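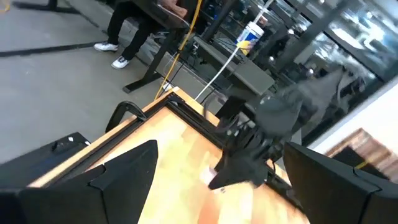 1 min read · 2 files · updated September 2020

Grurcombe bench cell: setup and upkeep

Covers the two-arm table cell at Grurcombe, with a wrist camera above each gripper. Recordings from the cell are released as the Grikis set, 257 episodes in all. Setup notes are by Ursina Rainer, repair log by Elfriede Danzer.

Table
Wooden top with a black metal rail along the edge. Check the rail bolts before each session. Strong window light washes out the middle of the table in the wrist view, so lock exposure after the arms are parked and leave it locked.

Grippers
Black two-finger jaws. Open them fully before homing. Both fingers should show in the bottom corners of the wrist view; if one is missing, the camera mount has slipped and needs to be reseated. Fast moves blur the other arm. Those images are kept.

Cables
Leave slack at the wrist and run each arm through its full reach by hand, power off. Replace any cable with a nick in the jacket. Elfriede swapped the left wrist cable at episode 42 after dropouts, and the part number is in repairs.txt.

Cleaning
Wipe finger pads and tabletop at the end of the day. Do not spray near the joints.

Known issues
Dralow driver 2 drops the first image after a restart.
Episode 1,192 in the old Zürcher numbering has no right-arm log.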